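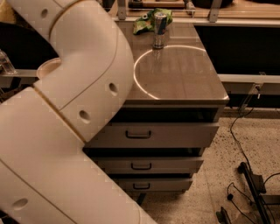

Noémie Petrenko
A cabinet that size is fine for drinks but I would not keep food on top of it. Once you have a can and a chip bag up there, there is no room left to set anything down. Put the bags in the drawers and leave the top for whatever people are using right then.

hovon
Thanks for the reply. I should give more detail than I did in the title. It's the small cabinet we use for snacks at work, three drawers, all gray, glossy top. We got it secondhand for $30. The complaint I keep getting is that the top is always messy, and the second complaint is crumbs. I wanted to know if people here keep snacks in drawers or out in the open, and what you do about half-finished bags.

Mak
Out in the open. Ours were in a drawer for most of July and we threw most of it away because people forgot it was there. They only eat what they can see.

Noémie Petrenko
Then label the drawers. I don't see how that's harder than wiping up crumbs every day.

Mak
We did label them. Two drawers said SNACKS in large letters and people still asked me where the chips were.

ukau
I'm with Mak on this one, but you need a container. A bag of chips won't stay where you put it on a glossy top, and if it's hanging over the edge somebody is going to catch it with a sleeve. Get one wide bowl, pour the open bag into it, and throw the bag out. The bowl takes less space than you would think.

hovon
We do have a bowl, a white one, pretty shallow. It gets put out and then the bags end up next to it anyway. So now I have the bowl and the bags both, and the drinks behind them.
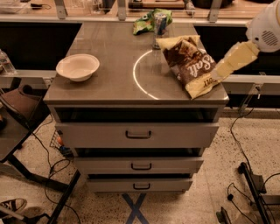
The drawers are the other half of the problem. They have the black U-shaped handles and people pull them by one side, so they don't go all the way back in unless you push from the middle. The top one is the worst for it. I could live with the mess on top if the drawers would stay shut.

pondon
Take the drawers out and look at the runners before you decide anything about snacks. On a used cabinet there is usually grit in there. Wipe the runners with a dry cloth, then a little silicone spray. Don't use cooking oil, it gets sticky and then you have a worse problem. Also check that the cabinet is level. If it leans forward even a little the drawers will creep open.

hovon
I haven't checked for level. The floor is terrazzo so I assumed it was flat.

pondon
Don't assume. Set a level on the top front to back and then side to side. If it's off, a thin shim under the front is all you need.

Noémie Petrenko
The runners are worth doing, but I would still clear the top. Crumpled bags go in the trash, open bags get a clip and go in the top drawer, cans in the bottom. Then the bowl can stay out by itself.

Mak
Cans in the bottom drawer is a bad idea on cheap runners. They're heavy. I'd keep two or three on top and the rest in a fridge.

ukau
Agreed about the cans. And the crumpled bags are not a storage problem, you need a trash can closer to the cabinet. Ours was across the room and it made a big difference when we moved it.

hovon
OK, I'll move the trash can first and do the runners on Friday when it's quiet. Still not sold on clips. We bought a pack of them and I can find one.

Noémie Petrenko
Use a rubber band, then. Or buy smaller bags.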